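4.3 House rules for tabletop collection

The previous section described how the hand-held grippers are calibrated before they leave the lab. We turn now to what the people carrying them are asked to do, and we would like to be fairly generous with detail here, as papers of this kind often pass over the matter in a sentence and leave the next group to work it all out again over many tiring evenings. The rules below grew out of the first round of collection at Plurnholm in May, were rewritten in full once we had listened to the collectors, and were then used without change for the 569 recordings in the Zistcombe set.

The first rule is that the home stays as it is. Collectors may bring the gripper and a task card, and that is all they should add to a room. They are asked not to clear a table or swap a patterned cloth for a plain one, however tempting it may be. A robot that will someday help on a crowded table ought to learn from crowded tables, and we would sooner keep a recording with a monitor, a keepsake and a jug standing near the target than one from a surface that has been tidied for our sake. The one exception concerns things that could hurt someone or be badly missed if they fell – open drinks, knives, medicines, lit candles – and these are moved by the resident and never by the collector.

The second rule concerns what we have come to call the clear hand. Before closing on an object, the collector brings the open fingers up to it and holds them still for a slow breath, so that both pads and the target can be seen together. We do not ask for a fixed height or a fixed angle. In the first draft of the rules we did, and the result was a set of stiff, careful motions that looked nothing like the way a person reaches for anything. Consuelo Barrios rewrote the passage after watching two collectors struggle with it for most of an afternoon, and her version fits on one side of a card.

The third rule is about the grasp itself. Small household objects with smooth shells are to be held by their sides, with the ridged pads bearing on both flanks, and carried low over the surface. We allow the object to be set down anywhere the task card permits, and a pad or coaster counts as a place of its own when the card names it. If the object slips, the collector keeps recording, finishes or gives up as feels natural, and marks the attempt as a slip on the log sheet. Slips are kept in the release. We feel rather strongly about this, having spent a good deal of time with older sets in which every single attempt went well, and having learned very little from them about what a hand should do when things go wrong.

The fourth rule deals with consent and with privacy. Each resident signs for the room as well as for themselves, and may strike any recording within 24 days of the visit without giving a reason. Framed pictures, screens and papers are checked by a second reader before release, and anything that names a person or shows a private face is masked. Of the 1279 recordings gathered over the whole project, the readers sent back 6 for further masking, mostly for envelopes left near a window.

The last rule is the simplest, and it is the one our collectors thanked us for. No session runs past the point where the wrist begins to ache, whatever the plan for the day may say. The gripper is light enough when first picked up, but it does not stay that way, and tired hands make hurried motions that a model will copy quite faithfully.

Figure 7 shows the rules in use on a computer mouse.

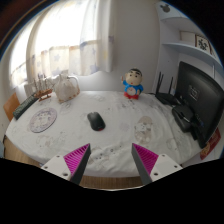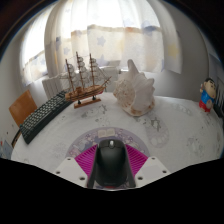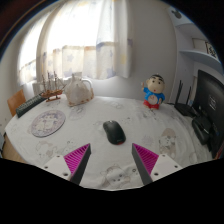

Figure 7. Tabletop work under the house rules. Top and bottom: open fingers near the mouse. Middle: the mouse held between the ridged pads, just above the round mouse pad.

Baltasar Vidal, reading a draft of this section, wrote that he would go further on the fourth rule and let residents strike a recording at any time before release, however late in the day it came. He added that a fixed number of days is easy to put on a form and easy to forget at home, and that a short reminder halfway through would cost us very little. We agree with him on the reminder and have added it to the forms for the next round. The longer window is harder, as the splits used for training are drawn up well before release, and we are still talking it over.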